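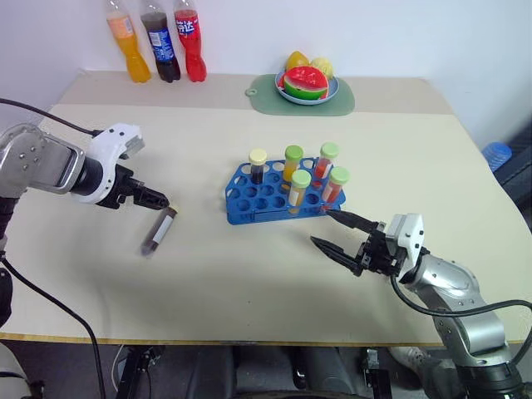
Figure 4. Two-arm tube handling at the shared bench. The left gripper is at a labelled tube; the right gripper is open beside the rack.

4.2 Rules for handling capped tubes with two arms

The rules in this section apply to any task in which two arms work over one rack. They were drafted for the Kiltance bench protocol and revised after a first round of use at the Butel site. General machine safety is covered by the site risk assessment and is not repeated. The concern here is narrower: how a tube should be held, who may enter the space above the rack, and what must be written down when a rule is broken.

Rule 1 (single entry). Only one gripper may hold a tube above the rack at any time. The other arm may wait next to the rack with its fingers open, as the right arm does in Figure 4, but its fingertips must stay outside the outer edge of the block. The distance in the figure is small. Under the first draft it would have been allowed without comment; the revised draft asks the operator to mark any wait position in which a fingertip comes close enough to touch the rack if the block is moved.

Rule 2 (grip height). Tubes are to be gripped at the cap or directly below it. Gripping over the label is not allowed, as the label must stay readable to the operator throughout the move. Where a tube carries no label, the operator records its cap colour and hole position before the first move.

Rule 3 (tilt). A capped tube may be tilted during transfer, but it must be upright before it enters a hole. Tilt on its own is not a fault. In Figure 4 the tube at the left gripper lies at a clear diagonal, and a frame of this kind is scored only together with those that follow it.

Rule 4 (cables). No cable may cross the straight path between a gripper and the rack. Cables may lie on the table outside that path. A cable that hangs over the front edge must be checked for slack at the start of each session, with both arms moved to their furthest reach.

Rule 5 (other objects). Objects that play no part in the task may stay on the table if they are behind the rack and outside the reach envelope of both arms. We considered a full ban. Mathias, the scoring tool used at both sites, is meant to cope with mixed backgrounds, and a bare table would have made its results less useful. Bottles and plates along the far edge are therefore accepted, provided they are not moved within a session.

The revised rules were applied to 352 transfers. Of these, 89 were marked for at least one breach. Most breaches concerned Rule 1, and in most of those the waiting arm had been left where the previous transfer ended. Breaches of Rule 2 were fewer but harder to score, as the fingers often hid the upper part of the tube. In 2 cases the scorers could not agree and the transfer was left out of the results in Section 5.

The Zusesine log format was extended with one field for the wait position of the idle arm. Earlier logs do not contain this field and cannot be scored against Rule 1.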